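Travar (grasping simulator)

Travar is a simulation kit for people who want to teach a robot arm to pick things up before they let it loose on real crockery. It is sold by Khurana, a small software house in Garkirholm, and was first written by Melahat Eren and Cathal Hennessy, who had grown rather tired of sweeping up after their own experiments. The kit comes as a single download with a jointed white arm, a two-fingered gripper and a library of 60 objects, most of them awkward on purpose.

The objects are the part that users tend to grow fond of. They are plain, chunky shapes in a single colour, often with hollows, lumps and arches that give the fingers plenty to think about, and a newcomer usually starts with the fingers wide open on either side of one. 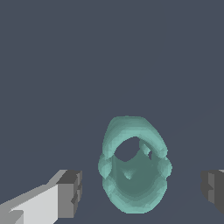
Each object can be tried at 18 starting angles, and the user may set the weight and the slipperiness by hand or leave both to chance (most people leave them to chance, at least to begin with). Backgrounds are kept bare by default, which helps on older computers, though a kitchen and a workshop can be bought as extras.

A trial in Travar is scored on the hold. The arm must keep the object clear of any support for nine seconds, and the program notes how far it slides in the grip over that time. Maeve Ní Mhurchú, who wrote the scoring, has said she would have liked it to be stricter still! 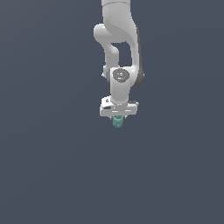

Scores are saved to a simple table that opens in any spreadsheet, and schools have been glad of this. The free trial lasts 30 days and includes the whole library, while the paid licence adds Trulness, a companion tool for drawing new objects.

Reviews have been mostly kind. Kelly Hartley praised the clear handbook and the patient pace of the lessons, but found the rendering coarse when seen close to. A smoother display is planned for March.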